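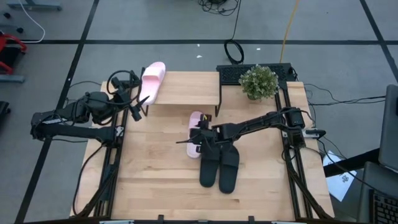
Mesa de madeira clara com uma prateleira elevada ao fundo.

Cachecol reversível de Skallholm

O cachecol reversível de Skallholm é uma peça de malha dupla, tricotada em duas cores que trocam de lugar conforme a face que fica virada para fora, e que se tornou, com o passar dos invernos, a recordação mais querida de quem visita a pequena localidade de Skallholm. Usa-se enrolado duas vezes ao pescoço, com as franjas caídas para a frente, embora muita gente da terra prefira (e com bons motivos, diga-se) dobrá-lo ao meio e passar as pontas pela argola assim formada.

Características

O modelo tradicional tem 2 metros de comprimento e é trabalhado em 79 malhas por face, sempre em número ímpar, para que o motivo central, uma pequena estrela de oito pontas, fique bem alinhado. A combinação mais antiga é a de azul-escuro com cru, mas encontram-se também o verde-musgo, o vermelho e um amarelo bastante alegre, muito procurado para oferecer às crianças. O fio é de lã penteada e cada peça pede perto de dois novelos grandes de cada cor.

História

As primeiras peças vendidas fora da localidade saíram da casa Mertens, uma retrosaria que aceitava encomendas pelo correio e que chegou a expedir 459 cachecóis num só inverno. Mais tarde, a fiação de Brisitthorpe passou a fornecer a lã já tingida, o que deu às cores a regularidade que hoje se lhes conhece. A loja de lembranças Pastport encomendou depois uma série de 1000 exemplares, com etiqueta cosida à mão, ainda hoje estimada pelos colecionadores.

Cuidados

Recomenda-se a lavagem à mão em água fria, com sabão suave, e a secagem na horizontal, longe do sol. As franjas penteiam-se com os dedos enquanto estão húmidas.

Ver também: malha dupla; gorro de duas faces; luvas sem dedos.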